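Ticket: push to Ativano rejected after repo move
Opened by Severyn Symonenko, 27/04/2023

Okay, so I moved our Pladel repo over to Ativano this morning and the import looked great – all 1,876 commits, every tag, nice green banner. Then I tried to push a tiny fix and got "remote rejected, protected branch." I'm the owner! I logged out and back in, made a new access token, tried again, same thing. 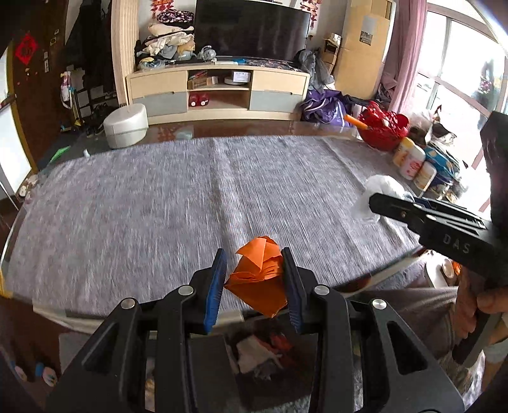 Does it fail on every branch?
Only main and the 2 release branches. My scratch branch went through on the first try.

Update: Nandi Van der Merwe had a look at the settings and spotted that the import carried over the old branch rules, including one that only lets the Drummond build bot push. That account doesn't exist on the new side, so the rule was shutting everybody out (me included).

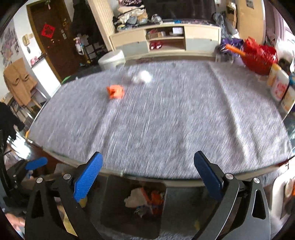
I deleted that rule, added our team group in its place and pushed again. It took nearly five minutes for the change to kick in, so don't panic if the first try still bounces – mine did. Main is fine now. I still have the release branches to fix, and the Skeltberg repo needs the same cleanup before we move it in June, so please leave this open.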